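Teaching a robot to clear the kitchen, one fake kitchen at a time

20 June 2018

I got lost on the way to Skondgate. The lab is on the second floor of what used to be a furniture showroom, and the sign by the door still has a sofa on it, so I walked past it twice and then had to call. The person who came down to let me in is the one I'd come to interview, a researcher who has spent the last couple of years trying to get a robot arm to put things away in kitchens. She asked me to leave her name out of it (the paper is still under review), so she's going to be "the researcher" from here on, which sounds much more serious than she is in person. She was wearing slippers.

The project is called Mokmont. The short version is that they train a robot's control program almost entirely in simulation, in kitchens that exist only on a computer, and then run the same program on a real arm to see how much of what it learned survives the trip. Plenty of groups do something like that. What I wanted to hear about was the part of their method they call "nagging," and I wanted to hear it from the person who came up with it.

"I hate that name now," she said, before I'd even sat down. "It was a variable name. I was tired. Then it ended up on a slide and that was that."

So what is it? The way she explained it to me, with a mug in one hand that she kept moving around the desk to stand in for various objects, goes like this. Normally you let the simulated robot try a task, you score it at the end, and you do that an enormous number of times. Pick up the cup, put it in the sink, good. Knock the cup over, bad. The trouble is that the program gets very good at the first half of the job and stays sloppy at the rest, since it rarely gets far enough to practice the rest.

"It's like someone who has started four hundred novels," she said. "Beautiful first chapters."

With nagging, the simulator stops the robot partway through, at a spot where past attempts have tended to go wrong, and makes it start over from right there. Again and again. It might be the moment just before the fingers close, or the moment the arm has to come around something tall to get at something short. The simulator keeps a running list of these sore spots and picks from it, and when the robot gets better at one, that spot slides down the list and another moves up.

I said that sounded a lot like practicing the hard bar of a piano piece. She made a face.

"Everybody says piano. Sure, piano. But when you practice piano you know which bar is hard. We didn't want to tell it. We really went back and forth on that, because telling it would have been so much easier, and I could have gone home in the evenings."

We went over to her screen so she could show me a run. I should say I've seen a fair number of robot simulations and I still can't help leaning in when one starts up. There's something about a kitchen where nobody has ever made toast! 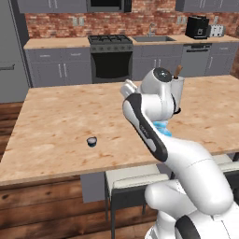 I asked her why kitchens, and why ones with this much stuff in them, when the arm only ever deals with a few things on a counter. Couldn't you do all this on a gray table in a gray room and save yourself the trouble?

"We did. For most of a year." She pulled up an old chart and then closed it again pretty quickly. "It learned the gray room. It was a genius in the gray room. Then we'd run it on the real arm with a window behind it and it would reach for the reflection on the counter."

Now every training run gets a kitchen out of a generator, which shuffles the layout, the surfaces, the light and the clutter. The paper uses 2,762 kitchens in all. Of those, 2,538 were for training, and the rest were kept back so the team could check the program on rooms it had never been in. She was very firm about those. They aren't allowed to peek at them while they're tuning things, and she told me a long story about a weekend when somebody did peek (it was her) and they had to throw the set out and make a new one.

The generator is its own little project, with its own name, Gorkus, and its own bugs. For a while it put faucets on backward. Another time it made all the stools the same height as the counters, and the robot learned to set cups down on the seats, very gently, one after another. "It was getting full marks," she said. "A flat thing at counter height, why not? I was kind of proud of it."

Okay, so does the nagging work? This is where she slowed down and got careful, and I liked her for it.

In simulation, yes, pretty clearly. They trained two versions for the same amount of computer time, one the plain way and one with nagging, and gave both the same test: move a named object from one place to another without touching anything else. The nagged one came out ahead, and most of the gap was in crowded setups where the arm has to reach past one thing to get to another. On nearly bare counters the two versions were so close that she wouldn't call a winner.

On the real arm it's messier. They ran the nagged version for real and it finished 62 percent of its tries. I wrote that down and must have made some kind of noise, because she laughed.

"You're disappointed."

I was, a little! I'd been watching the simulated one for half an hour and it looked so sure of itself.

"The plain one did worse, and the paper says by how much. But 62 isn't a robot you'd want in your house. If I put away six cups out of ten and did something else with the other four, you'd ask me to leave."

What goes wrong, mostly, is touch. The simulator is good at where things are and bad at what happens when rubbery fingers squeeze a soft object. Cloth is awful. Anything that folds or squishes is awful. They can fake it well enough that it looks right on the screen, but the program learns to count on the fake. She'd like to nag it on the real arm too, restarting from real sore spots, but that means a person has to put the objects back by hand every single time, and she has already been that person. "My back has opinions about it," she said.

I asked about the thing that had puzzled me most in the draft, a short section near the end about the sore spots themselves. The team went back through the simulator's list after training, expecting the worst ones to be all about grasping. Lots of them were. But a big group came from before the arm had touched anything, when it had just pulled in close to the counter and its own wrist was blocking the view of what it wanted.

"So it's standing there with its hand in front of its face, more or less," she said. "And the plain version just goes for it. It remembers that there was something there and it lunges. The nagged one learned to back off a bit and come in from the side. We never rewarded that. There's no point for looking."

She played me two clips of that, one after the other, and then played them again because I asked. The backing off is a tiny movement. I'd have missed it if she hadn't had her finger on the screen. I don't want to read too much into it and neither does she (there's a whole paragraph in the draft that is just her not reading too much into it), but I kept thinking about it on the train.

There's one more comparison I should mention, because a reader wrote in after my last piece to complain that I never ask about cost. Fair enough. The main training run took 2,407 hours of processor time. Nagging adds some overhead, as the simulator has to save its state all the time so it can jump back to it, and those saved states pile up. They filled a drive over one holiday weekend and lost a run. After that they borrowed a trick from Nghiêm, an older in-house tool that stores only what has changed between one moment and the next, and the problem mostly went away.

Next up is July, when they get the real arm back after it's been serviced and can start on what she calls the boring experiments: same task, same objects, different lighting, over and over. She also wants to try nagging on longer jobs, where clearing a counter means ten or twelve moves in a row and the mistakes add up. She isn't sure the list of sore spots will hold up there. A mistake on move nine might have its start back on move two, and right now the simulator has no way of knowing that. It would just keep sending the robot back to move nine.

"Which is nagging in the bad sense," she said. "You're yelling about the dishes and the real problem was on Tuesday."

I asked if she'd let the robot loose in her own kitchen, once it was better. She thought about it longer than I expected, and then asked me if I meant with the good mugs or without.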